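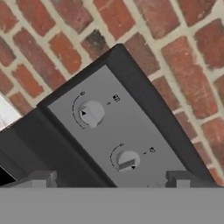

Wrist view in the simulated kitchen, fingertips close to the two white knobs.

Hi Esi, second report on the safe practice guide for kitchen robots, the one your program is paying for under Pavo. You asked me to keep it plain this time, so I've left the math in the appendix and will just tell you how we're getting on.

The draft rulebook is out of my head and on paper, finally! It runs to 283 rules, which is too many, and Karlijn Jansen and I have been arguing over which ones are really rules and which are just me being fussy. "Never let go of a knob while it's between marks" is a rule. "Approach from the left where possible" went in the bin last Tuesday and I don't miss it.

Most of the period went into what we call the knob chapter. In August I told you it would be short. It's now the longest thing in the guide, because every question about a robot at a stove seems to end up there. How close may the fingers come before the arm has to slow down? Does the robot have to read the pointer before it touches anything, or is it enough to read it afterward? (We went with both. It costs time and I'd still rather have it.) And what should it do if the printed marks are too blurry to read from the wrist camera? The draft says back off, look again from somewhere else, and if that doesn't settle it, stop and ask a person. No guessing from the angle of the grip bar, even though a guess would be right most days.

We ran 3,306 trials against the draft, a bit over the 3,000 we promised you. All of them were in simulation, so please don't let anyone at Plunley quote them as stove results. In 420 of them at least one rule was broken, and I've been reading those logs with my morning coffee – not a bad way to find out where your own wording is sloppy. A good share came down to one sentence. I'd written that the arm must "keep clear of active burners," and it never said which part of the arm. The software took that to mean the gripper and was quite happy to let the elbow pass wherever it liked. The new wording says every link, from base to fingertips, and it gives a separate clearance for anything standing on a burner. 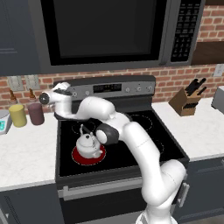

Jelle Jansen read that section and thinks I've gone too far: if every link counts, a small kitchen leaves the arm almost no legal path to the back of the range, and people will simply switch the rule off. I take the point. We're trying a version where the arm may cross over a burner that's off, at reduced speed, and must go the long way past one that's on. That brings back the old trouble of knowing for sure that it's off, so the knob chapter has grown again. Sorry!

Money is fine. We're slightly under on computing and slightly over on reviewing, because So-ying Hsieh went through the whole draft twice and I wanted her paid for both rounds. I'd like to move the leftover computing money across to cover it, if you're OK with that.

What's left before the next report:

Cut the rulebook down. Karlijn wants it halved, I'd settle for losing a third.

Rerun the failed trials with the new clearance wording.

Write the page on who is allowed to override a stop. Apolinar Arellano has a first version and it's stricter than mine.

Get the text to the Makori group for outside comments. They've asked for four weeks with it, and I said yes before checking the calendar, so our date slips by one week.

One thing I need from you is a decision on whether the guide covers gas ranges. The draft is written for electric only. Adding gas means a new chapter on flame checks and I couldn't do it well inside this budget. Send me a yes or no whenever you can, and I'll get the next draft over to you once the reruns are in.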